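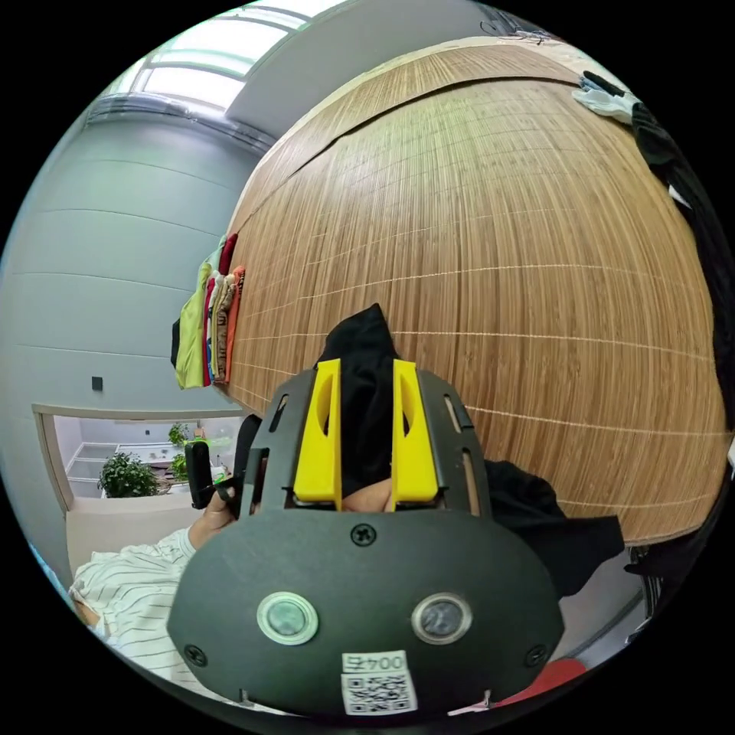
Krisztina Mészáros works with cloth in a back room in Drokdale, and the first thing she talks about is the light. "In the morning it is too strong for black," she says. "You see all the dust and you don't see the fold." For this reason she keeps a slatted blind down until midday.

She came to fabric late, after five years in the office of a shipping company. Today she sorts, mends and folds costumes for Belkadi, a small theater group which owns more black cloth than any other color. Drapes, capes, skirts, covers for furniture — all of it passes over her table before a new show.

I asked if black is more difficult. "For the eyes, yes. A black seam on black cloth is like reading in the night. I find it with my fingers." She closes her eyes when she checks a hem, and she does not like to be spoken to in that moment.

Her way of folding is simple. She lifts the cloth from one point, lets it hang, and waits. "If it wants to turn, I let it turn. Then I know where the grain goes." Only after this she lays it down and folds it, never more than 3 times. Heavy pieces she prefers to roll.

Her colleague Csaba Csizmadia puts everything on hangers, and they have discussed the subject for two winters. "His capes have shoulders like a bird," she says. He was invited to answer for this article and sent one sentence: "Her capes have lines."

The blind she bought second-hand, for another window, and it was too wide. She likes it more than curtains. "I have enough cloth in my life," she says. In March the group goes on tour, and before that she still has the long drapes to mend.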